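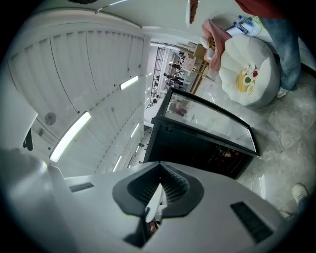

Our library reading group wishes to begin the Pratau novels and requires advice on the order. The publisher numbers the books by date of issue, whereas the story itself starts with Oltport, which was written third. Members have asked for a setting that is easy to imagine, and the station in Oltport, with white panelled walls and thin vertical grooves much like those shown, would meet that request. Should we begin there? The full set runs to 1,241 pages.
Posted by Zuweira Nyarko

Order of issue, please. Oltport gives away who Alhassan is.
Posted by Kojo Kyei

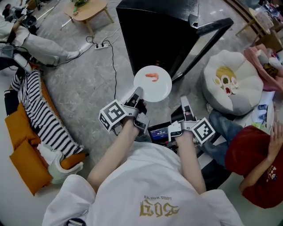

Groups are generally advised to follow the order of issue, with one exception. The novella Adton is only 35 pages long and may be read at any point. It is a small serving – the single shrimp on the round white plate is a fair likeness – and it will show members whether the author's plain style suits them. Copies may be reserved at the lending desk until the end of July. The large-print edition omits the maps.
Posted by Fuseini Asamoah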